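Keep the old tower, open it up

2022-08-07

Posted by Rhiannon Cadwaladr in Opinion

Short one this week. Supposed to be short anyway.

My neighbor put a desktop tower out on the curb Friday. Big black thing, heavy as a sink. It sat next to a broken lamp and a bag of shoes, and by dinner somebody had taken the shoes. The computer stayed. I went and got it.

My argument, before I lose the thread: every household should take one computer apart before it buys another. All the way open, on the dining table, with the kids there. Then put it back. If it runs again, great, and if it doesn't you were throwing it out.

People tell me this is a hobby. It isn't any more of a hobby than changing a tire. We have let a whole room of the house go dark on us – the desk, the box under the desk – and we pay for that every few years. Last September a shop here in Ristis quoted Rosine Chevalier 1298 for a replacement machine. Her old one was slow. What it needed was a bigger drive and some memory, and she got both for 75 used, and a Saturday morning gone. She still has it. She does the parish newsletter on it, and her taxes.

Ming-te Tse wrote in after my last column to say I was romantic about junk. Fair. He says his time is worth more than the parts, and a slim new laptop uses less power, and who wants a tower anyway. Power, okay, I'll give him that one. The rest I don't buy. His time is worth so much that he spent two weekends moving files to the new laptop and calling the help line. He told me so in the same letter!

And the laptop. Glued shut. I tried to open my own last winter and bent a corner of the case, then found the memory soldered down, so that was that. Compare an office desktop from the years when the makers still expected some tired guy in IT to be opening 28 of them before lunch. Somebody designed those for hands. Blue plastic for the bits you're meant to pull or flip. Lay it on its side, take the panel off, and you can read it like a kitchen drawer. Power supply along the bottom with its label facing you. Drive bay off in a corner. The board in the middle, with the slots in a row.

My nephew is nine and had it in ten minutes. He asked why the green part was green. I did not know.

What you do need: a screwdriver, a clear table, a dish for screws. An anti-static strap if you're careful, and I am not always careful (be better than me). Unplug it first, obviously. Leave the power supply itself sealed, don't go inside that box ever, the rest is fair game. Take a phone picture before you pull any cable. Hsiu-ying Peng, who runs the Tuesday repair table at the Fung library branch, makes people label there cables with masking tape and I used to think that was fussy. I had three left over once. I label now.

The processor is the part people are scared of. Big cooler on top, old gray paste underneath, it feels like surgery. Fine, go slow. With the cooler out of the way it's a square socket in a metal bracket, smaller than a cracker.
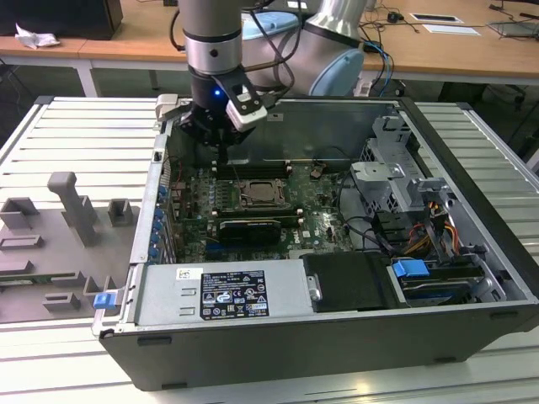
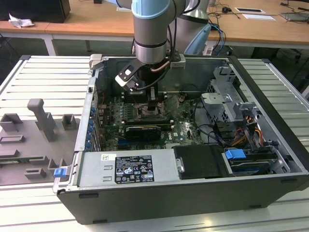 Side panel off, graphics card just below the socket, power supply at the bottom left.

I'm not saying everybody has to fix everything. Some machines are done. Nevzat Kaplan over on Jitavska Street takes dead ones for scrap and he's honest about which are dead, he's sent me home with my own computer under my arm twice. But he says most of what comes through his door has nothing wrong with it except dust and a full drive. Most! And that's only the ones people bothered to carry to him. The rest go to the curb next to the lamp.

So the town could do something here. Ernach, up the road, has a swap shelf at the transfer station, staffed on weekends, and you can leave a tower or take one. Costs them a shelf and a guy who's there already. We have the building, we have the guy. I've asked at two meetings now and been told its a liability question. We let people take home chainsaws from the same place.

Anyway, the curb computer. Dust like felt in the fan, one loose memory stick. Pushed it in till it clicked and it started up fine. I'm wiping the drive tonight and it's going to whoever emails me first. Bring a car, not a bike. No monitor, sorry, I only have the one.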